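How Far Will People Walk for a Loaf? My Local Shops Project

Why I picked this

I grew up in Flevatwood, which used to have two bakers, a butcher and a greengrocer on one street. Now it has one baker (Moura, and it's very good!) and a lot of shutters. My nan blames the big supermarket out at Wevley, my dad blames parking, and I wanted to find out what people who live there say when you ask them properly.

My question was simple enough: how far do people walk to buy everyday food, and what makes them give up and drive?

What I did

I wrote a one-page survey with nine questions and put 400 copies through doors in July, which took me three evenings and one very angry terrier. I got 154 back, and I was thrilled with that, as my tutor had told me to expect far fewer. People could drop them in a box on the counter at Moura. I do realise that's a problem, because anyone who goes in to drop off a form is already somebody who walks to the baker's. I'll come back to that.

I also paced out the route from each end of the village with a measuring wheel borrowed from the geography office. The longest walk, from the top of Jivham Lane to the bakery door, came out at 700 metres, nearly all of it uphill on the way home.

What people told me

Of the forms I got back, 68 said they walked to a food shop at least once a week. I'd guessed it would be higher. The hill came up again and again in the comments, and so did the missing bit of pavement by the chapel — one person drew me a map of it, with arrows.

Price hardly got a mention, which surprised me. Opening hours did. Moura shuts at two, and if you work in town you've got no chance. Eustaquio Robles, who runs it, told me he'd tried staying open until six one winter and mostly sold one roll at a time to schoolchildren, so I can see his side too.

What I'd change

I'd put a second box somewhere neutral, like the library van stop. I'd also split question four, which asked about distance and weather together and got some very muddled answers.

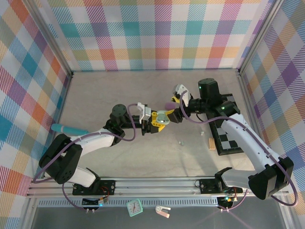 Thanks

Thank you to everyone in Flevatwood who filled in a form, to Eustaquio for the counter space (and the cheese twists), and to my nan, who read every draft and still blames Wevley.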